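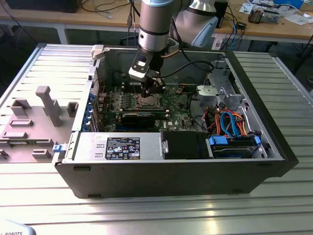 4.2 Teaching the approach pose

1. In Zein, open Planner and load the cell file.
2. Set the speed override to 50 percent or lower.
3. Jog the gripper over the socket and press Save Pose.
4. Set the approach height to 50 mm and click Plan.
5. Step through the path in the viewer before you press Run.

Note: Cables are not in the collision model. Add a keep-out box for each one.

CAUTION: If error 1267 appears, stop the arm and repeat step 3.

4 shares | 0 comments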